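Section 2. Fitting and setting up your Rullunico roller blind

Read the whole section before you drill. Most of the calls we get are from people who read half.

Covers the standard Rullunico blind, chain operated, inside recess or face fix. If yours came with the Imai bracket set (black bag, longer screws) there's a part further down just for you. Spring blinds are not covered, see the leaflet in that box.

Before you start

Tools: drill, bits for your wall, tape measure (steel, not the dressmaker's sort), pencil, spirit level, small hacksaw, sharp scissors, cross-head screwdriver. Masking tape is handy. Steps or a proper hop-up. Not a swivel chair.

Check the parts against the card in the lid. Tube with fabric on, chain end, plain end, brackets, bottom bar, bar caps, chain safety clip, screws, plugs. Anything missing, stop and ring us. Don't make do with a part from an old blind, they look the same and aren't.

Note: plugs supplied are for brick and block only. Plasterboard needs its own fixings, any hardware shop. Into a wooden frame you don't need plugs at all, just a small pilot hole.

CAUTION: cords and chains can strangle a small child. The chain safety clip is not optional. If you can't fit it, don't hang the blind.

Measuring

1. Decide: inside the recess or on the wall outside it. Hold the tube up and have a look if you're not sure. Handles, tiles and trickle vents all get in the way of inside fixing.

2. Inside recess. Measure the width at the top, middle and sill. Use the smallest. Write it down straight away.

3. Outside. Measure the opening then add whatever overlap you want each side. More overlap, less light round the edges. Up to you.

4. Drop. Top of bracket to sill, or to wherever you want it to stop. Leave some extra fabric on the tube, you must never see bare tube with the blind fully down.

5. Measure again. Different end of the tape if you like. Same answer? Carry on. Different answer, start from step 1.

Note: old houses. The recess is never square. If the top is wider than the bottom go by the bottom, and put up with a bit of a gap at the top.

Note: the fabric is always narrower than the whole blind. The brackets and chain end take up room. Gap at each side is normal and isn't a fault. We can't refund for it.

Cutting to width

Skip if you ordered made to measure.

Widest blind in this range is 200 cm. You can go narrower, you can't go wider. Seems obvious, we do get asked.

1. Clear a table. Longer than the blind if possible. Wipe it, let it dry, the pale fabrics pick up everything.

2. Unroll the fabric flat, good side down. Take off the bottom bar and put the caps somewhere you'll find them.

3. Take out the plain end. Pull and twist. Leave the chain end where it is, you only ever cut from the plain side.

4. Work out how much comes off. Recess width, less the bracket allowance printed on the card. Mark the tube all the way round. Masking tape gives a nice straight edge to follow.

5. Peel the fabric back from the tube a little past your mark. It's only held with tape so go gently. Saw the tube. Slow strokes, keep it square. Rub the edge down with a bit of fine paper, a burr will snag the fabric every time it goes round.

6. Mark the fabric at top and bottom, then join the marks with a long straight edge. Cut in one go if your scissors will do it. A rotary cutter is better if you've got one, with a mat under.

7. Cut the bottom bar to match the fabric. Same saw. Caps back on.

8. Stick the fabric back down. It must be square to the tube. If it's off even slightly the blind will walk sideways as it rolls and the edge will fray agianst the bracket. Use the pencil line printed along the tube.

CAUTION: sawn edges are sharp, both the tube and the bar. Sweep up the swarf before you roll anything over it.

Note: fabric doesn't need hemming, it's treated. Loose threads can be snipped. Do not pull them.

Fitting the brackets

1. Decide which side the chain goes. Away from cots, beds, radiators, and away from the side the door opens. Left or right, the blind doesn't mind.

2. Hold the first bracket in place and mark through the holes. Leave 9 mm clear behind the roll when it's full, more if you've got handles sticking out.

3. Drill. Plug. Screw in but leave it slightly loose.

4. Measure across for the second bracket. Level goes on now, not later. Mark, drill, plug, screw.

5. Check level once more then tighten both. Hand tight and a nip. If you go mad with the drill driver the bracket will bend and the end won't seat.

CAUTION: check for cables and pipes before you drill, especially above a window and anywhere near a switch. If there's a steel lintel you'll know about it. Don't force it, move the fixing or go to face fix.

Note: concrete lintels want a hammer drill and a bit of patience. Let the bit cool between holes.

If you have the Imai bracket set

Same as above with these differences.

The Imai brackets have a cover that slides on from the front. Fit the covers last. If you fit them first you can't get at the screws and they are a pain to get off again.

The chain side bracket is the one with the notch. Notch faces the window. The other one is the same either way up.

The heavier blackout fabrics should only go on Imai brackets. Bottom bar for these weighs about 400 g on its own and the standard bracket isn't rated for it on top of the fabric. If you've bought blackout and got standard brackets in the box, that's our packing mistake, get in touch and we'll swap.

Hanging the blind

1. Chain end first. Line up the square peg with the square hole. Push till it clicks.

2. Plain end next. Push the sprung pin in, lift, let go. Give it a wiggle. Should not lift out.

3. Fabric should hang at the back, nearest the glass. If you want it at the front for clearance, turn the blind round and swap the brackets over. Chain moves to the other side when you do this, so think about it before you've made the holes.

4. Lower slowly the first time. Stop if it catches.

5. Raise it all the way, then down again. Several times. New fabric is stiff and needs working.

Fitting the chain safety clip

1. With the blind down, run the chain through the clip.

2. Pull the clip down until the chain is taut. Not guitar-string tight, it still has to run.

3. Mark, drill, fix to the wall or frame. As high as the chain lets you.

4. Try the blind up and down. Chain should run freely with no loose loop anywhere.

CAUTION: never lengthen the chain. Never tie it up out of the way in place of the clip. Move cots and anything climbable away from the window.

Setting the stops

There are two little beads in the bag that snap over the chain. One stops the blind at the top, the other at the bottom. Without them the fabric can over-wind and come off the tube.

1. Raise the blind to where you want it to stop. Snap a bead on the chain just under the mechanism, at the back.

2. Lower it to the bottom. Snap the other on at the front.

3. Check both. If you've got one in the wrong place it has to be prised off with a flat screwdriver, spare beads are on the card.

If it isn't right

Rolls to one side. Fabric isn't square on the tube, or the brackets aren't level. Check level first, easier. If it's level, pull the blind fully down and put a strip of masking tape on the bare tube at the side it's moving away from. Add a bit more if needed.

Won't stay up. Chain end not fully in its bracket. Take down, push home, try again.

Clicks on the way up. Chain join is going through the mechanism. Should stop short of it at both ends, so move the beads.

Creases. Leave it down for a day or so with the window shut. Most drop out. Don't iron.

Falls out of the bracket. Brackets too far apart. Pack behind one with a thin washer, or refix. Do this today not at the weekend.

Cleaning

Dust with a dry cloth or the soft brush on the hoover. Marks, a damp cloth and nothing else. No spray polish. No bleach, it takes the coating off the blackouts and there's no putting it back. Kitchen blinds get greasy quicker, wipe them monthly. Let the fabric dry before you roll it up or you'll get mildew, and mildew does not come out.

Spares and returns

Spares for this range come from the Fleltora counter at Akenville. Have the code off the end of the tube ready, it's on a sticker inside the plain end. Lines open Monday, closed over lunch. Cut blinds can't be returned unless faulty. Uncut ones can, in the orignal box with the card.

Keep the offcuts of fabric, the longest ones anyway. Good for testing a cleaner on, or matching paint.
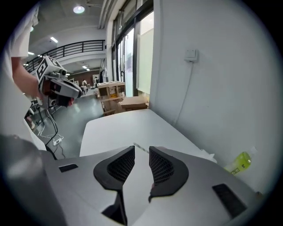
Keep the card from the lid as well. The bracket allowances are only printed on there, and you'll want them if you move the blind to another window.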